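Pelto Adds Molded-In Color to Its Hendevis Line of Recycled Polypropylene Compounds

New pellets come ready to run, with no masterbatch, no dryer and no changes to your existing tools

FLODNESS, May. Hi everybody, Verna Park here. I run product development at Pelto, and I get to write this release myself because I asked nicely (and because our marketing person is on leave with a brand-new baby, congratulations again!). So if it reads more like a letter than a press release, you know who to blame.

The news is this: starting this month, our Hendevis recycled polypropylene compounds are available in colors. Real colors, mixed right into the pellet, in lot sizes a small molding shop can afford. Until now we sold Hendevis in black and in a sort of oatmeal shade that our customers were very polite about. We had calls every week from people who liked the way the material ran and wanted to know when they could have it in green. I kept saying "soon." Well, soon is now, and there's a green.
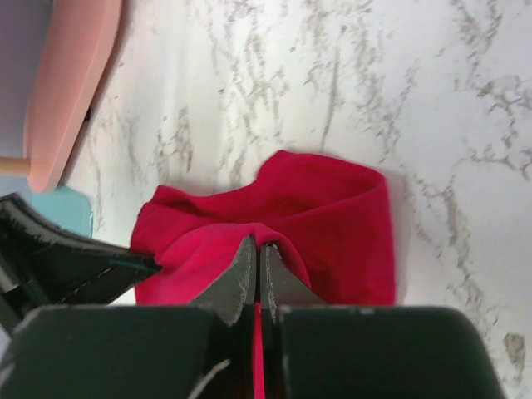
If you haven't run Hendevis before, it's a polypropylene compound with 30 percent recycled content, made for everyday molded goods like storage bins, planters, garden tool handles, dustpans and the housings on small appliances. It's sold as pellets, ready to mold. You pour it in the hopper and go. We worked hard to keep the flow close to the general-purpose polypropylene most shops already know, so you can usually start from the settings you've got and adjust a little from there.

Color in recycled material is a pain, and I say that with love. The feedstock comes in with its own tint, and the tint moves from one delivery to the next. You can hit a lovely blue with one lot and get something closer to dishwater with the following one, using the same recipe. Most people get around it by going dark or by loading up on pigment until the part gets brittle. We didn't want to do either, so we spent a long time on sorting and blending before the pigment ever goes in. Frans Prins, our compounding manager, built the blending routine pretty much from scratch, and I've watched him hold chips up to the window at seven in the morning more times than I can tell you.

"What I care about is that the second order matches the first one," says Frans. "A customer molds lids one month and bases a few months later, and they have to look like they belong together. We check every lot against a molded plaque before it leaves the building, and if it's off, it goes back and gets blended again." 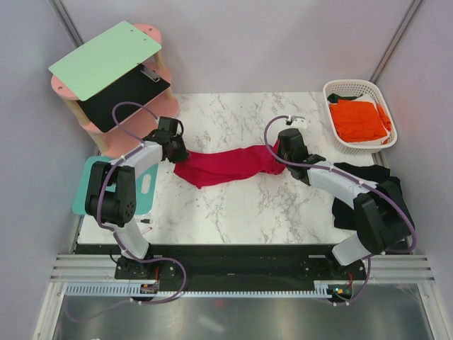 COLORS AND LOT SIZES

The first group has moss green, brick red, slate blue, mustard and a warm gray. We'll do custom matches too, with a 1000-pound minimum for the first order. For the stock colors there's no such minimum, and you can buy by the bag if all you want is enough for a trial. Please do try it before you commit! Send us a note and we'll ship a sample bag along with a molded plaque so you can see the gloss and the texture side by side.

Lead time on stock colors is 3 weeks right now. Custom colors take longer because we mold a plaque, you look at it under your own lights, and we go back and forth until you're happy. I'd love to give you one number for that, but some people approve the first chip and some people (hello, Tín!) approve the ninth.

I'm talking about Tín Lại, who owns Grasso, a molding shop that makes planters and watering cans. Grasso has been running the brick red for us since the winter as a trial customer, and Tín did not go easy on us.

"I sent back a lot of chips," he says. "I wanted a red that looks good on a shelf next to terra-cotta and doesn't go orange where the wall gets thin. The one we ended up with does that. We ran it in our old planter tool, same gate, same vents, and we didn't have to cut any steel."
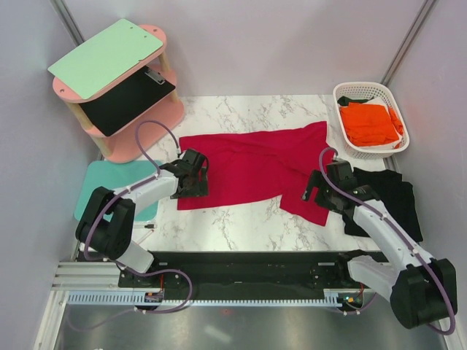 He also gave us some useful grumbling about purging. Going from the red to the gray took his crew longer than they liked at first, so Liên Trương from our technical service group spent a couple of days on his floor working out a better sequence. Her notes are now part of the data packet that goes out with every first order. Short version: run your lighter colors first, bring the screw speed up during the purge, and don't skip cleaning the nozzle. Anyone who has molded for a living knows that already, but it's nice to have it written down for the new hire.

A few practical points I always get asked about. Regrind from your own sprues and runners can go back in at up to 30 percent without a shade change you'd notice on a textured part. On a high-gloss part, start lower and look at it. The green, blue and gray can be ordered with a UV package for outdoor goods. The mustard can't yet. We're working on it, and it's being stubborn.

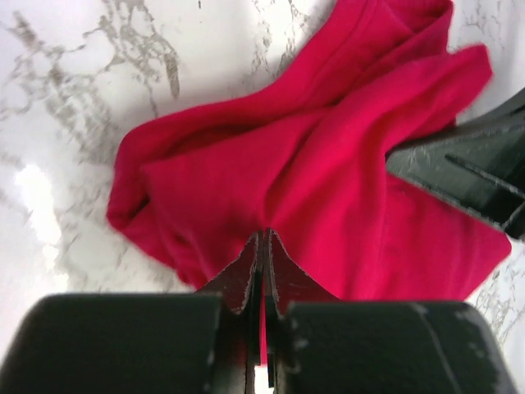
Red cloth on a marble-patterned surface.

Pricing depends on color and quantity, so please ask for a quote. Existing Hendevis customers keep their current terms, and black and oatmeal aren't going anywhere.

For samples, data sheets or a custom match, contact Định Lại in the Pelto sales office. Technical questions can go straight to Liên Trương, and if you want to argue about mustard, ask for me.

About Pelto

Pelto compounds recycled and blended polypropylene for injection molders of household and garden goods. Our plant, lab and sales office are all in Flodness.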